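`nilholm-fixtures` is a dataset of kitchen fixture and cabinet dimensions, with the cleaning scripts used to produce it. Release notes are at the bottom. Read the section on units before joining this to anything else.
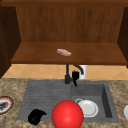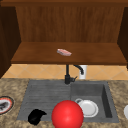
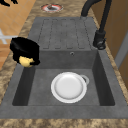

**What does one row stand for?**

One row is one fixture as listed in one catalog edition. A sink that appears in two editions has two rows, joined by the same `item_key`.

## Contents

| File | Rows | Notes |
|---|---|---|
| `fixtures.csv` | 3,349 | main table, all categories |
| `sinks.csv` | 1,025 | subset of main table with bowl and drainboard columns |
| `uppers.csv` | 1,005 | subset of main table with shelf columns |
| `editions.csv` | 14 | one row per catalog edition |
| `finishes.csv` | see file | lookup for `finish_code` |
| `scripts/` | n/a | cleaning and validation |

The two subsets don't add up to the main table. The remainder is base cabinets, countertops and trim, which have no category-specific columns and so no file of their own.

All files are UTF-8, comma separated, with a header row and LF line endings. Empty string means missing. There is no `NA`, `null` or `-1` anywhere. If you find one, it's a bug.

## Source

Rows were keyed from the printed catalogs of two suppliers, Favico and Flosov. Favico editions cover sinks, countertops and trim. Flosov editions cover cabinets and some sinks. The catalogs were keyed by hand from paper copies, twice, by different people, and the two passes were compared. Deolinda Simões and Edin Tomić did the first pass. Ermira Kolev did the second pass and resolved mismatches against the paper.

The catalogs themselves are not redistributed. Page numbers are in `source_page` so that anyone holding a copy can check a value.

Two Flosov editions are missing the page with the corner units. Those items are absent from the data. They are not marked as missing, as we have no list of what was on the page.

## Columns in `fixtures.csv`

| Column | Type | Description |
|---|---|---|
| `row_id` | integer | unique, stable between releases |
| `item_key` | string | same item across editions |
| `edition_id` | string | foreign key to `editions.csv` |
| `supplier` | string | `favico` or `flosov` |
| `category` | string | `sink`, `upper`, `base`, `counter`, `trim` |
| `width_mm` | integer | overall outside width |
| `depth_mm` | integer | overall outside depth, front to back |
| `height_mm` | integer | overall outside height |
| `finish_code` | string | foreign key to `finishes.csv` |
| `mount` | string | `top`, `under`, `flush`, `wall`, `floor` |
| `source_unit` | string | `mm`, `cm` or `in`, as printed |
| `source_page` | string | printed page number, may contain letters |
| `keyed_agree` | boolean | `true` if both passes gave the same values |
| `comment` | string | free text, mostly empty |

### Additional columns in `sinks.csv`

| Column | Type | Description |
|---|---|---|
| `bowl_count` | integer | number of bowls |
| `bowl_depth_mm` | integer | deepest bowl, rim to lowest point |
| `drainboard` | string | `none`, `left`, `right`, `rear`, `both` |
| `overflow` | boolean | whether the catalog lists an overflow |
| `cutout_w_mm` | integer | countertop cutout width |
| `cutout_d_mm` | integer | countertop cutout depth |

### Additional columns in `uppers.csv`

| Column | Type | Description |
|---|---|---|
| `door_type` | string | `open`, `single`, `double`, `lift` |
| `shelf_count` | integer | loose and fixed shelves, not the cabinet floor |
| `shelf_thick_mm` | integer | thickness at front edge |
| `clear_depth_mm` | integer | usable inside depth |
| `rail` | boolean | hanging rail supplied |

## Units

Everything is stored in whole millimeters. Values printed in centimeters were multiplied by 10. Values printed in inches were converted at 25.4 and rounded half up. The rounding is applied once, after any fractions have been summed, so a width printed as a cabinet plus two filler strips is added in inches first.

Do not convert back to inches and expect the printed value. Fractions smaller than a thirty-second are not recoverable. Use `source_unit` to find the affected rows.

In the older Favico editions, depth and height are swapped for countertops. The catalog calls the thickness of the slab "depth." We swapped these so that `height_mm` is always vertical. The script is `scripts/swap_counter_axes.py` and it writes `axes swapped` to `comment` on each row it touches.

## Item keys

`item_key` is built from supplier, category and a normalized model code. Normalizing strips spaces, hyphens and any trailing color suffix. A model sold in six finishes in one edition has one key and six rows.

Suppliers reuse codes. When a code came back in a later edition with dimensions more than 20 mm different on any axis, we treated it as a new item and appended `b` (then `c`) to the key. The threshold is a judgment call made by Ognjen Petek and it is wrong in a few cases we know of. These are listed in `scripts/key_overrides.csv` and applied last.

## Finishes

`finishes.csv` has four columns: `finish_code`, `supplier_name`, `material_group`, `color_group`. Supplier names are copied as printed, including spelling errors. The group columns are ours.

Material groups are broad: `wood`, `wood_look`, `stone`, `composite`, `steel`, `ceramic`, `other`. The split between `wood` and `wood_look` follows the catalog text only. Where the text names a species with no further detail, the row is `wood`. This certainly overstates solid wood, and nobody should use these two groups to estimate material shares.

Color groups were assigned from the printed name and not from swatches. A finish called "Harbor" went to `unknown`, and so did every other name with no color word in it.

## Validation

Run:

```
python scripts/validate.py --all
```

It checks the following and exits nonzero on the first failure unless `--keep-going` is set:

- every `edition_id` and `finish_code` resolves
- `row_id` is unique
- all dimensions are positive integers or empty
- cutout is smaller than overall size for `mount = top`
- cutout is present for every sink with `mount = under`
- `clear_depth_mm` is less than `depth_mm`
- subset rows match the main table on all shared columns

The cutout check is skipped for flush-mounted sinks. Favico gives the outer rebate for these and Flosov gives the inner opening, and the catalogs don't always say which.

## Known problems

1. `bowl_depth_mm` in the two earliest Flosov editions seems to include the thickness of the rim. We could not confirm this, so the values are left as printed.
2. `shelf_thick_mm` is empty for all lift-door units.
3. `overflow` is `false` both where the catalog says there is none and where it says nothing. These should have been kept apart at keying. Fixing it means going back to paper.
4. `drainboard` for reversible sinks is coded `left` in Favico rows and `right` in Flosov rows. Filter on `comment` containing `reversible` if side matters to you.
5. Some `source_page` values are roman numerals from supplements bound at the front. Sorting on this column gives nonsense.
6. Rows with `keyed_agree = false` have been resolved and are not less reliable than the rest. The column records what happened at keying and nothing else. Several users have dropped these rows, which removes a lot of the inch-based items for no gain.

## Suitable uses

The data was put together for a study of how standard cabinet depths drifted between catalog editions, and the depth columns had the most checking. Width is nearly as good. Height was keyed with the same procedure but the catalogs are inconsistent on whether legs and plinths count, so treat `height_mm` for base units with caution.

It isn't a sales dataset. A model that sold in huge numbers and one that was never ordered have the same weight. There are no prices. Early editions carried price inserts, but these were loose sheets and most copies have lost them.

Fitting instructions should come from the supplier. Do not cut a countertop from `cutout_w_mm`.

## Loading

```python
import pandas as pd

df = pd.read_csv(
 "fixtures.csv",
 dtype={"source_page": "string", "item_key": "string"},
 keep_default_na=False,
 na_values=[""],
)
```

Without the `dtype` argument some versions of pandas read part of `source_page` as integers and the joins on it fail quietly.

For integer columns with missing values use `Int64`, capital I. The default turns them into floats and `600` becomes `600.0` on export.

## Release notes

**0.4**
- Added `clear_depth_mm` to `uppers.csv`
- Applied key overrides after the axis swap instead of before. Changes `item_key` on a handful of countertops
- `mount` value `inset` merged into `top`

**0.3**
- Second keying pass complete
- Dropped duplicate rows from a Favico edition that had been keyed from both a hardback and a paperback copy
- `finishes.csv` split out of the main table

**0.2**
- Inch rounding fixed. Anything computed from 0.1 should be rerun

**0.1**
- First internal release, first pass only

## Maintenance

Verena Mayrhofer maintains the repository. Corrections are welcome as pull requests against `scripts/corrections.csv`, not against the data files, which are rebuilt on each release. Give the `row_id`, the column, the new value and the page you read it from. Corrections without a page reference are closed.

The next release is planned for December and will add the Shi supplement if the paper copy can be borrowed for long enough to key it twice.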